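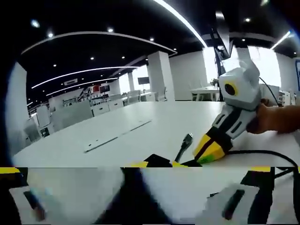
pirjo_sjoberg
Budget question for those of you who've kitted out a data collection room. We're planning handheld grippers at Grivcombe from April and I've been allowed 4 to start with, which is lovely, but the sheet has one line for "grippers" and nothing for everything that hangs off them. There's a thin cable from the back of the camera module, a much thicker one running across the table and over the side, and a recessed channel in the tabletop I'd dearly like to use if the plugs will fit. Do I put cabling and spares in now, or go back and ask later?

patmont_dave
Put it in now, Pirjo! Going back later is miserable. We allowed £200 a station for leads, clips and spare fingertips, and I was very glad of it by the second month.

oldhumer
Kindly meant, but I'd disagree with Dave. Buy 2, run them for a few weeks, and see what really wears out. We filled a whole drawer with spares at Humer and most of them are still in there – lovely drawer, mind you.

patmont_dave
Fair enough on the fingertips, but leads are another matter. One tug from a sleeve and you've lost a morning.

pirjo_sjoberg
Thank you both, this is such a help. Honkanen have quoted 8 weeks on anything extra, so I'm leaning towards leads now and fingertips later. Does anyone know if a right-angled plug would sit lower in a channel like ours?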